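The Toy Maker at Greslow: Sixteen Years of Blocks, Wheels and Pull-Alongs 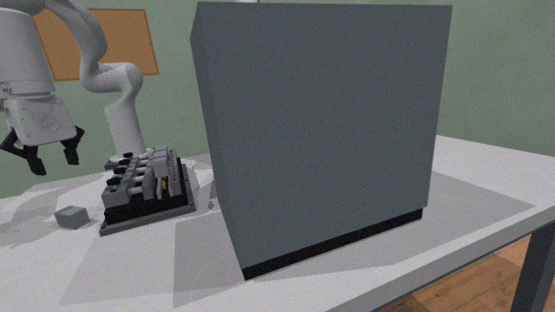
A computer rendering of a gray cabinet on a pale table, beside a white robot arm.

The workshop sells under the name Follska, and it takes up half of a two-car garage at the end of a gravel lane in Greslow. The owner started making wooden toys 16 years ago, after a career in school maintenance, and now sells most of them at the spring and fall craft markets in Cuevas.

"I had the tools already," she said. "I had a band saw, a drill press and a belt sander. The first thing I made was a duck on wheels for my grandson. The neck was too thin and it broke in a week. I made the second one thicker."

The duck is still in the line. So are a pull-along snail, a set of stacking rings and a train with three cars. She uses maple for nearly everything and cherry when she wants a darker color. She gave up on pine early.

"Pine dents if you look at it," she said. "Kids throw things. It's cheap, but I was getting toys back with corners mashed in."

Her best seller is the Rumus, a marble run that comes apart into short sections. The name was her grandson's word for the noise it made. The basic set has 16 pieces and sells for $80. A larger one, with two towers and a spiral, goes for $92. She sets both out on the table at markets and lets children play with them, and the parents usually end up standing there for a while. She prints a notice on every box that the marbles are not for children under 3.

The tracks are cut with a round-nose router bit, and the slope gave her the most trouble.

"Too flat and the marble stops at the joint. Too steep and it jumps out on the turn," she said. "I must have thrown out a whole winter of wood on that. Now I have a jig for it, and I don't touch the settings."

Sanding takes more of her week than cutting. She goes over each piece with 120 grit, wipes it with a damp cloth, lets it dry and sands again with 220. The finish is mineral oil and beeswax, which she warms together in an old double boiler. She rubs it on with a piece of T-shirt and leaves the toys on a rack overnight.

She doesn't paint much. A few customers ask for names on the train cars, and she burns those in with a pen.

"Paint chips, and then they want it fixed," she said. "With oil, I tell them to rub some more on when it looks dry. They can do that at home."

She has turned down two shops that wanted to carry the Rumus. One asked for more sets than she could make in a year, and the other wanted a lower price. She has thought about hiring someone part-time for the sanding but says the garage is too small for two people and the dust collector.

Orders for the holidays close on 12th November. After that she takes a few weeks off from the marble runs and makes snails and ducks for April, when the Cuevas market opens again.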